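4. Sorting the nuts and bolts

Right, this is the fiddly bit of the Sternia set-up, so make yourself a cuppa first. I did mine on a Monday night with the telly on and got two sizes muddled, so learn from me!

1. Tip the fixings out on something flat and hard (carpet eats nuts).
2. Open the organiser box and lay the lid right back so it isn't in your way.
3. Put the small screws in the metal tray for now. They can wait till section 5.
4. Pull the hex bolts and hex nuts away from everything else and spread them out a bit.
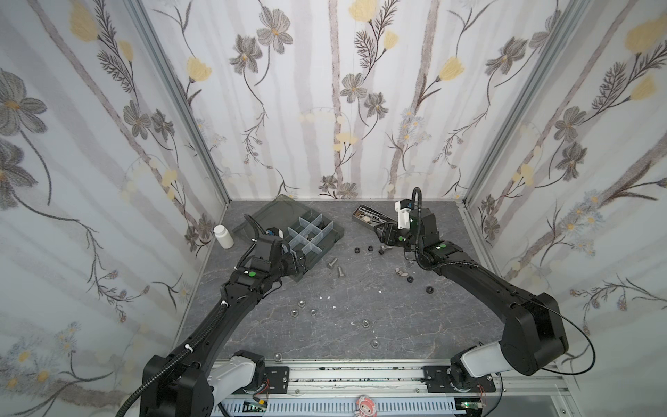
Fig. 2: Organiser open, screws in the tray, silver bolts and black nuts still to be put away.

5. Give the bolts one compartment and the nuts the one next to it. I know some people like to thread them together first, but I find that takes twice as long when you want them again.
6. Close the lid and press until it clicks.

Note: if you bought the Frandsen refill pack (mine had 233 pieces in it, good grief), do it in two goes.

Caution: keep little ones and pets well away until the lid's shut.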